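Fairweather two-arm bench cell

Supplied by Premer, Gustthorpe. Page updated 2025-05-07.

The Fairweather is a table-top cell for firms that want to try handling work before paying for a full line. The price covers 2 arms, 2 grippers, the black frame and the wooden top. Delivery is 400 pounds on the mainland.

Glassware and other tabletop items on the planked top

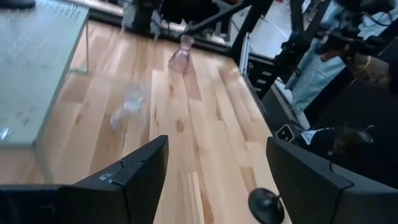
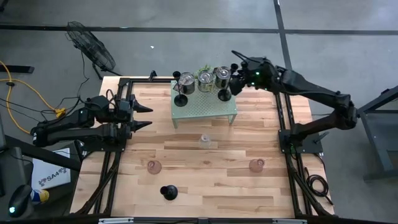

Allow for floor space on every side, and for power close to the bench - trailing leads are the most common fault we find on site visits. Spare finger pairs are sold separately. Buyers handling glass should budget for a second set in the first year.

Susutus software is licensed per cell, with 20 days of remote support included. Orders placed now are booked for October. Ask for a written quote before you fix your budget.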